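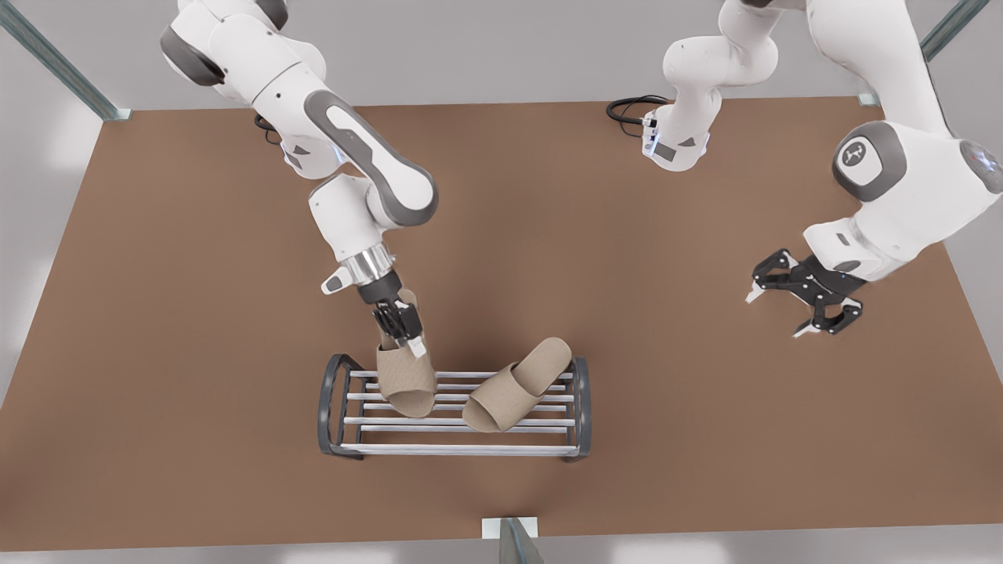 August 29, 2022

Up too early, couldn't sleep, head full of slippers. Tea, no toast, straight to the sim.

Right arm can hold a slipper over the rack now. Holds it properly, toe strap facing out, fingers shut on it. The other slipper sat on the rails over to the right, all crooked. I don't mind crooked for now. Crooked is still on the rack. Left arm does nothing yet, just hangs there with its fingers open like it's waiting for a bus.

Trouble is the letting go. Run after run this morning, same thing. Gripper opens, slipper sticks to one finger for a moment, then drops sideways. Sometimes lands across the end frame and slides off on to the table. Friction's wrong. I had the felt set far too grippy because back in March I got fed up with things slipping out and just whacked the number up. Past me, thanks very much.

Turned it down. Then it fell out of the hand on the way over. Turned it up half way. Better. Wrote the value on the wall in pencil next to the shopping list so I don't loose it again.

Mass was wrong too. I'd typed 368 grams for one slipper. Weighed a real one on the kitchen scales, 130. No idea where 368 came from, maybe the pair plus something, maybe my boots. Everything behaved nicer after that. Wrist stopped dipping when it closed.

Rang Christos about lunch time. He has the proper arms at the workshop on Stormont Road, well, he has one up and the other still in bits on the bench waiting for the Danden bearings. Danden said this week. Danden also said that last week. He wanted to know can he have my files yet and I said no, not till it lets go cleanly, and he said you've been saying that all summer. Fair.

He thinks I should drop from higher up. I think lower. Argued for ages. He's worried the fingers will catch on the rails, they're close together and the real ones have a bit of a lip. I said then we come in at a slant. He said then the slipper lands at a slant. Went round like that until his phone died.

Tried his way anyway after he'd gone. Higher drop = slipper bounces, ends up on its side. Tried mine. Lower, slower, open one notch, wait, open the rest. Went on flat three times out of three. Then failed on the fourth, naturally. Fingers caught the strap on the way out and dragged the lot back off again. Need it to back away before it lifts. Obvious once you've watched it go wrong a few times.

Also the second slipper. If the first one on the rack is crooked the next one has nowhere to go. So maybe I do mind crooked. Could get the left arm to nudge it straight first, that was the whole point of having two. Ketill's idea really, he drew it on the back of an envelope at the pub and I've still got it somewhere. Under the printer? Look tomorrow.

Ketill came by at four with the wood for the real table. Nice bit of board, heavier than I thought, nearly had my thumb off on the door frame. He wants to stain it the same brown as the one on my screen so the two match. I said it doesnt matter to the arms, he said it matters to him. Left him in the yard with the tin and an old sock. It's come out a bit redder. He's pleased, I'm pleased, leave it.

He'd brought the Karov rack as well, the one from his mum's hall. Measured it. Rails a bit further apart than my model, so that's the evening gone, redoing the rails. Stupid job, copy, move, copy, move. Got one in upside down and couldn't work out why the slipper was sinking into it.

Money. Added it all up because Christos asked and I'd been putting it off. 2762 so far between the 3 of us, not counting Ketill's wood, which he won't take anything for. Power supply from Bataineh was the bad one. Still, it hasn't gone bang. Need to send C. my share by end of the week, DON'T FORGET.

Dinner was beans. Ran the long test while I ate. Left it going over and over with the rack moved a little bit each time, came back to find it had stopped early on with the elbow jammed up against its limit. Rack too near the table edge for it, arm has to fold right up to get there. Shifted the rack start spot in a touch. Running again now, fan going like mad, whole room warm.

Things for tomorrow:
back off before lift
redo strap shape, mine's too stiff, real one is wide and floppy
left arm nudge, even just a bad version
ring Danden (be polite)
envelope
sock needs binning, stinks of stain

Christos just texted. He's been thinking about it and lower is probably right. Going to screenshot that. Then he put but with a slant. Not answering tonight.

Back's killing me, chair is rubbish. Bed. Leaving the test on with the screen off.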